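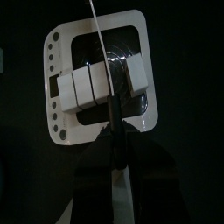 Last changed: September 21, 2022

Ticket 222 - Lendeck line, cell 2: gripper stops above the white panel
Status: open, waiting for answer from Merkell
Priority: medium

Problem
On the white panels with the black recess, the robot goes down to the blocks and then stops before the fingers close. The screen shows "target not clear". An operator must press reset and start the cycle again. On the older gray panels we do not have this stop.

What was checked
1. Cleaned the lens of the wrist camera and the glass cover. No change.
2. Looked at the wrist pictures from the stops. The rings in the middle of the recess give strong white reflections, and the blocks are also white. I think the software takes the bright arcs as part of a block edge, but I am not sure of it.
3. The thin white cable passes in front of the panel and goes between the third and the fourth block, down to the black cylinder. It has almost the same color as the blocks. Asked Merkell if the cable can be a reason for the message.
4. Changed the exposure time from 400 to 300. Ran 47 cycles. Fewer stops, but they did not go away. Left it on 300.
5. Turned off the lamp over the cell for one hour. The stops were less, but then the operators could not read the labels on the trays, so the lamp is on again.
6. Position of the blocks: three stand close together and the fourth stands alone on the right side. The program from Skisa expects this gap, so it was not changed.

Note from the operators
Please read this part also, it belongs to the ticket. Before March the blocks were placed by hand, with two persons at the table. Now one person looks after cells 1 and 2 together. When cell 2 stops, this person walks over, resets, walks back, and in this time cell 1 is often waiting for trays. The shift plan was made as if the cells run alone, and they do not yet. People on the late shift told me they take the break later or in two pieces. They do not ask for the old table back - the wrists of everybody are better now - but they ask that a reset can be made from cell 1 too.

I asked Tsang for a price for a second reset button. They answered that the button is simple but the safety check of the cell must be repeated, because the person at cell 1 does not see the fingers from there.

Next steps
- Merkell: answer about the cable, and if a matte cover for the recess is allowed during placing.
- Skisa: send the setting for the edge search. The manual we have is for the older version.
- Shift lead: until this is closed, please plan a second person for the hours with white panels.
- Operators: write each stop on the sheet at the cell, with the tray number. Do not move the blocks by hand before the reset.

Will test again when the answer from Merkell is here.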